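Gorkow council votes to open its budget talks to all

2025-09-16

Good news from the Gorkow district council, where members voted last night to hold every budget session in public. The motion passed with 47 votes in favor and 11 against, after three hours of lively debate that kept the gallery full to the end.

It has been a long road. Residents of the Keltska quarter handed in a petition with 1404 signatures in April, and the two largest parties, long at odds over nearly everything, found common ground on it over the summer. Seeing them vote together was a treat!

Under the new rules, draft budgets go online 11 days before each session, and anyone who lives in the district can sign up to speak. The opposition wanted a longer notice period -- it may yet get one, as the rules come up for review next year.

First on the list is the Flutermont science park and its request for a larger grant.

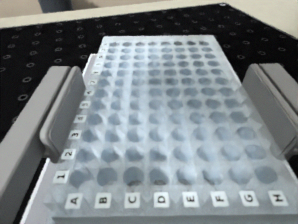

A 96-well plate, in a computer rendering.

The Kordestani Hall will host the first open session, and seats are free.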